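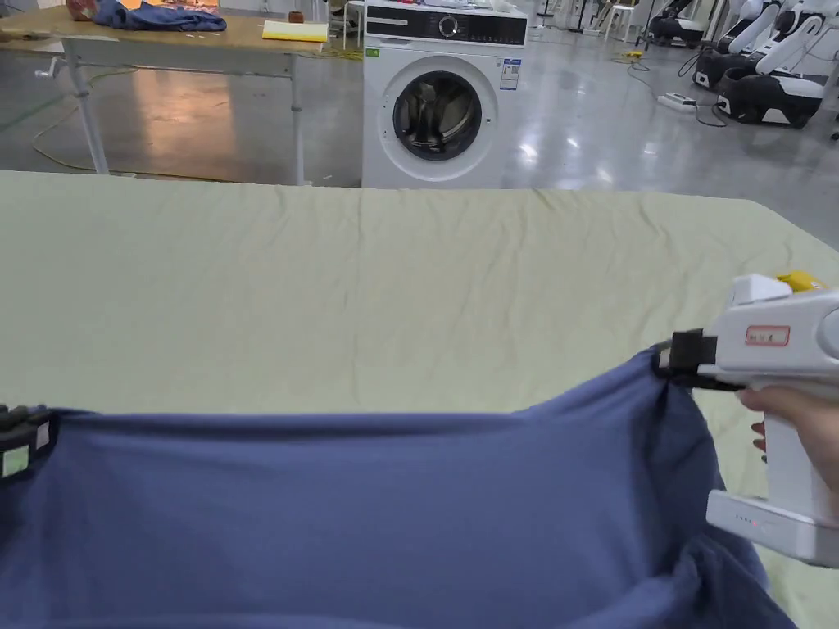 A length of blue fabric held up by its corners over the cloth-covered worktable.

Print this page
E-mail this article

The Woman Who Wants You to Fold Less

Shiela Saludo has opinions about your linen closet, and she started in on mine before I had my coat off. I had made the mistake of saying on the phone that I didn't believe there was a right way to fold a sheet. "There are about three right ways," she said. "You're probably doing a fourth."

Saludo teaches a folding and linen-care class called Skemon out of a long room behind the Sarmiento building, on Friday evenings. It runs four weeks. I came in doubting that anybody needs four weeks of this, and I'll say up front that I left with most of that doubt still in place.

She doesn't mind. "People think it's a class about being neat," she said. "I'm not that neat. My car is a disgrace. It's a class about cloth, and most people have never paid attention to cloth for longer than it takes to get it into a drawer."

Her first rule is to cover the table. She uses a pale cloth, a yellow-green one, and says a bare tabletop lets the fabric slide. I asked whether she had ever tested that. "I've folded on both," she said. "Is that a test?" I said it wasn't much of one. She shrugged and smoothed a wrinkle toward the far edge with the side of her hand. The wrinkle came back.

The second rule is corners. You find two, you pull the top edge tight between them, and you don't let the fabric touch down until that edge is straight. If one corner rides higher than the other, the whole piece hangs crooked and the extra bunches up on the low side or underneath, where you can't see it. "Then you fold the bunch into the middle and wonder why the stack leans," she said.

I tried it with a plain blue piece she keeps for beginners. It took me four tries to get something I'd call a rectangle. She called it "a start."

So does it matter? A crooked towel dries you as well as a straight one. Saludo has heard this before. Before she taught, she spent 14 years in the back room of a linen service called Plasasport, which supplied gyms and swim clubs, and she says a crew there could go through 800 towels before lunch. At that volume, a bad fold costs you. The stacks fall over in the truck and somebody does them again.

"But I don't have 800 towels," I said.

"No. You have maybe 21, and you can't close the door on them."

That one landed, I admit. I went home and checked, and the door does stick.

Where she loses me is the claim that folding less makes fabric last longer. She tells every class that fewer creases mean less wear, and that a sheet folded the same way every time will go thin along the line. It sounds reasonable. When I asked how much longer a sheet might last, she wouldn't give me a number. "Longer," she said. I pushed, and she said I could go buy a sheet and find out.

She is just as short with the products. There is a plastic folding board on the market called the Skadeo, and people keep bringing it to class. "It's fine for T-shirts," she said. "For anything wider than the board you're back to your hands, and now you also own a board." She won't sell supplies herself, which made me trust her a little more than I had planned to.

The part she cares about most is letting go. Beginners drop both corners at once – I did – and the fabric lands in a heap with the edge curled under. She lowers the near edge first and lets the rest follow, slowly enough that I got impatient watching. Then she did the same piece over again, at the same speed.

I asked if she ever just stuffs a fitted sheet in the closet and shuts the door.

"Of course," she said. "It's a fitted sheet."

The next Skemon course begins in February.

Print this page
E-mail this article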